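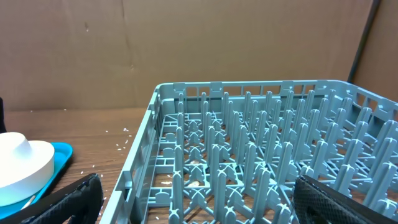

Dish rack and blue tray on the worktable, with rice grains on the tabletop to the left of the rack.

Cleaning a Dish Rack and Work Surface After Handling Dry Rice

Bellholm Household Skills Program – Kitchen Care Series

This guide sets out the standard procedure for clearing spilled rice from a table, a tray and an open-topped dish rack. It applies to uncooked grain only. For cooked rice or other moist food, refer to the separate guide on food residue.

Loose grains travel farther than expected. They settle against the walls of racks and trays, and a damp cloth used too early will press them into corners or carry them to the sink. The work should therefore be done dry first and wet second.

Materials

One soft hand brush
One dustpan or a stiff sheet of card
Two clean cloths
A basin holding at least 7 liters
Mild dish soap
A lidded container for waste grain

Step 1. Clear the area

Remove all dishes and utensils from the rack and place them on a separate surface. Do not slide the rack across the table. Lift it straight up with both hands and hold it level, as grains may be resting inside.

Step 2. Empty the rack

Turn the rack over above the waste container and tap each side lightly with the palm. Run the dry brush along the inside corners. Set the rack aside on a clean cloth.

Step 3. Empty the tray

Tip the tray toward one corner so that any grains collect against the rim, then pour them into the container. Wipe the inside edge of the rim with a dry cloth.

Step 4. Sweep the table

Begin at the edge farthest from you and brush toward the dustpan in short strokes. Brush along the direction of the wood grain. Give particular attention to the place where the rack stood and to the strip of table beside it. Check the floor before continuing.

Step 5. Wash and dry

Fill the basin with 4 liters of warm water and add a small amount of soap. Wash the tray first, then the rack. A rack too large for the basin may be washed one side at a time. Rinse both under running water and stand them upright to drain. Wipe the tabletop with a well-wrung cloth and dry it at once – standing water can lift the surface of a wood or wood-grain table.

Step 6. Return items to their places

Replace the rack only when its underside is fully dry. Dishes may then be put back.

Disposal of grain

Rice collected from a table should not be returned to the storage jar. Place it in the household waste or compost. Do not pour it down the drain, where it will swell. Spills of more than 300 grams should be gathered with a scoop before brushing begins.

Revised in March by Narendra Maurya, Kitchen Care Series.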